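December 21, 2023

Bottle sorting, bench notes. Zofia asked for the small-bottle layout to be settled before the break, so I have spent the day on a subject I would once have thought beneath me.

Stock first. The Saludo order came in at 1,000 bottles, of which 800 are on the shelf and the rest are still in their carton under Bartosz's desk, where he rests his feet on them. Caps are in the Bisano drawer. Please stop putting tape in the Bisano drawer.

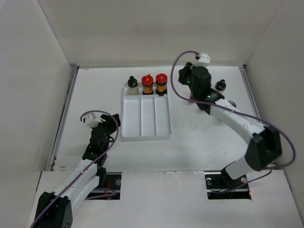
Labels are the sticking point, or would be if they stuck. The Erau sheets lift at one corner overnight, and the Zulel ones hold so well that Dorota took a fingernail off trying to move one. With three small bottles to a white plastic tray there is space to turn each one by hand and look at the seam, and I would like to keep it that way. Theerawat wants 18 to a tray. Theerawat does not peel labels. White tray on a white work surface is also hard on my eyes by four o'clock - a sheet of colored card under the tray is worth trying, if anyone will sign for card. The scuffs and little grey marks on the surface can stay until I find out which cleaner we are allowed to use on it.

Left to do: 2 label sheets to cut down, and the shelf list to retype, as Wiesława cannot read my sevens. I can't either, past a certain date.

Carton still under the desk as of leaving.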